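Furnival Kitchen Gripper Trials: data card

Maintained by Aldo Marino. Revised in November.

Summary

Recordings made while comparing two parallel gripper modules, Huster and Seltar, on a dual-arm mobile base in a furnished home kitchen. The base, arms and head camera are the same throughout. Only the gripper modules, their finger pads and the low-level controller settings change between runs. The release holds 37 sessions. Each session contains head video, joint states, gripper width, motor current and an operator log.

The set was collected to answer a narrow question: which module gives fewer dropped or tipped items when handling ordinary tableware at a table edge. It was not collected as a general manipulation benchmark, and the object list is short.

Setup

Both arms are mounted on the front of the base and share one controller box running Ziltodano, our in-house control stack. The head camera is fixed in pitch for the whole session. Arm cables are routed outside the links and given slack for wrist roll. Sessions start with the base standing back from the table on the tile floor, arms forward and below table height. The operator then drives in until the work surface is in reach.

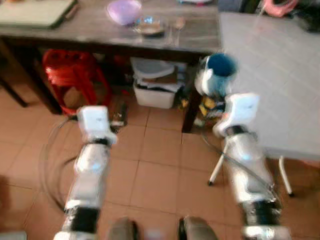 Base motion is logged at the same rate as the arms. Approach segments are kept in the release and carry the label "drive". Head video in these segments can be badly blurred, and we recommend leaving them out of any training that depends on object detection. They are useful for checking time alignment between base odometry and video. Joint states are unaffected and can be used as is.

Gripper settings

Maximum opening: 90 mm for both modules, limited in software so that the two match.
Closing force: 3 levels, stored per trial as low, medium or high.
Finger pads: flat silicone or ribbed silicone. Pad type is stored per session.
Current sampling: 1000 Hz at the module, downsampled in the released files. Raw current is available on request.

Tasks

Pick tasks use bowls, cups and mugs. The operator selects the arm and the grasp, places the item at a second spot on the table, and opens the gripper fully before backing away. A trial ends when the gripper is clear of the item or when the operator calls a stop. Items already on the table are left in place, so reach paths differ between sessions.

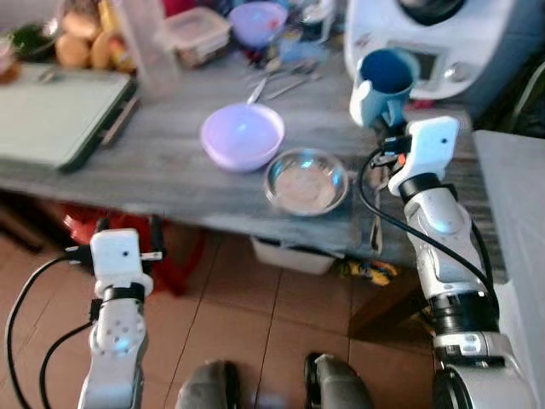
Grasp type is annotated by hand from the head video. The categories are rim, body, handle and other. Mugs gave the annotators the most trouble, as the gripper module often hides the fingers from the head camera. With the light blue mug held just above the right module and its white handle out to the left, the handle side is easy to label, but the contact points still have to be checked against gripper width. Where video and width disagree, the trial is labeled "other" and the note field says why.

Bowls are graded separately. A bowl counts as tipped if the annotator can see the rim leave level by more than a small amount after first contact. This is a judgment call. Two annotators graded every bowl trial, and both grades are in the file.

Results so far

At low force, Seltar slipped more often on glossy plastic. At medium force we saw no difference worth reporting. Huster closes faster but overshoots the commanded width on thin rims, which shows up as a short current spike. Changing the pads from flat to ribbed mattered more than changing the module. A controller update partway through collection reduced the Huster overshoot, so compare sessions only within the same controller version.

Known problems

Clock drift between the head camera and the controller box reaches roughly one video frame by the end of the longest sessions. A correction file is included.
Left gripper width is missing in one session after a connector came loose. The session is kept for its right-arm data.
Clear items are hard to segment in the video and have no masks.
Lighting was not controlled.

File layout

Each session folder contains head.mp4, joints.csv, gripper.csv, trials.csv and notes.txt. Units are meters, radians, amps and seconds, except gripper width, which is in millimeters. Trial numbers restart at one in every session.

Corrections to labels go to Aldo Marino with the session and trial number.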